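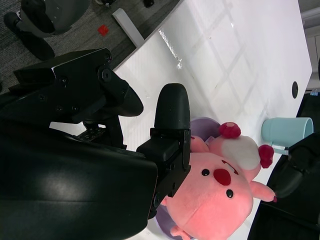

My aunt sent me home from Wekstead with a grocery bag full of her old letters, and I have been reading them at the kitchen table ever since (with tea, and then with more tea). She and her friend Nabila Latuheru wrote to each other for 47 years – mostly weather, recipes and who had a new baby. I can't get enough of it!

There's one from a January when the pipes froze and she spent two whole pages on soup. 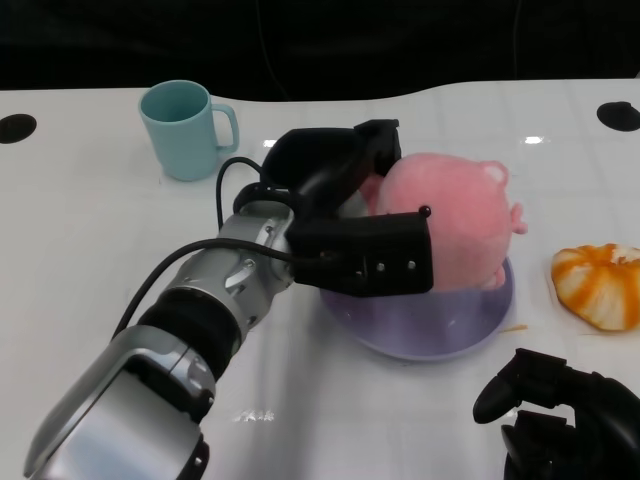 Last updated: 2020-11-23

So I've started writing letters again myself. My first went to Intan Chin, my old roommate, and it took me three evenings and a lot of crossing out. My handwriting has gone downhill, and I'd forgotten how your hand aches after a page. She wrote back, though, four pages on both sides, with a pressed leaf tucked in the fold – and I still owe her an answer about the lemon cake.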